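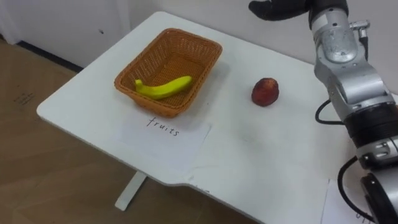 Figure 1. Sorting task, head camera view. Banana in the basket, red fruit still on the table.

Cusi project: progress report to Trokham
Prepared by Sheyla Mamani, Drondanstead lab
Oct 25, 2018

Where we stand

The proposal said that an arm given handwritten labels would learn to sort objects by what the labels say. We now have a sorting result that looks good on paper. I don't think it shows what we proposed, and I'd like Trokham to hear that from us before the review.

With the "fruits" label in front of the basket, the arm finished 43 test runs without a person stepping in. That number went into the summary slide last month and has been quoted back to me twice. It says the arm can pick up an object and let go of it over a basket. Whether the label had any part in that is a separate matter, and the summary slide skipped it.

The label check

Higinio Montes set up a plain test. He ran the same task 11 times with the label in its usual place and 11 times with the label turned face down. If the arm reads the word, the second set should fall apart. It didn't. We could not tell the two sets apart by watching the recordings, and the scores were no help either. My reading is that the policy has learned "small thing goes in basket" and ignores the writing.

Higinio is less gloomy. He points out that nearly all our training runs had the basket and its label in the same spot, so the policy never had a reason to look at the word. He may be right. It is still our data and our mistake.

Objects

The object set is thin. Toy fruit is easy to grasp and easy to tell from a white table. We tried 4 objects that were neither fruit nor close to it in shape, and the arm put every one of them in the "fruits" basket. I would count that as a failure. The scoring script counted it as a success, and it has been fixed.

The Cilen planner

We swapped in the Cilen planner for the reach phase. Motion is smoother to look at. Grasp results did not change, and I would not pay for the full license on this evidence.

Until February

We will record new runs with the labels swapped and moved between trials, then repeat the face-down check before anything else. If the gap is still missing, I will ask to drop the word "reading" from the project goals and report this as a pick-and-place study. The budget is on plan. Please don't use the 43-run figure in outside material for now.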